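Laundry notes, thread. Subject: folding knit tops on a bed when you don't own a table big enough.

1/ Measured the drawer first. Usable depth is 6 inches, so that sets the folded height if you file tops upright. 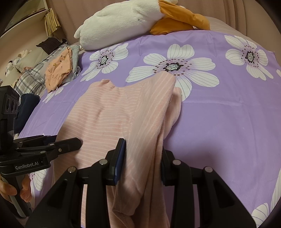 2/ Thin striped knits are the hard case. The collar bunches, the body rolls over on itself, and you lose track of which side is the front. Find a side seam before anything else.

3/ Stripes are useful. If they run parallel to the hem after the first fold, the garment is square. If they drift, open it and redo it -- correcting later takes longer.

4/ A bedsheet has more grip than a tabletop. Lift and place. Dragging stretches the knit and moves the sheet too.

5/ Siu-fong Au asked about folding boards. I had the Flenlow for a month. Fine for dress shirts, too stiff for soft knits. Gave it away in April.

6/ Sleeves go in flat, one over the other, no diagonal. Then thirds from the hem up.

7/ Severin Pichler rolls his. Rolls hold up to a week in my drawer, then the collars crease. Your drawer may differ.

8/ Next: fitted sheets. I have one method and it's slow.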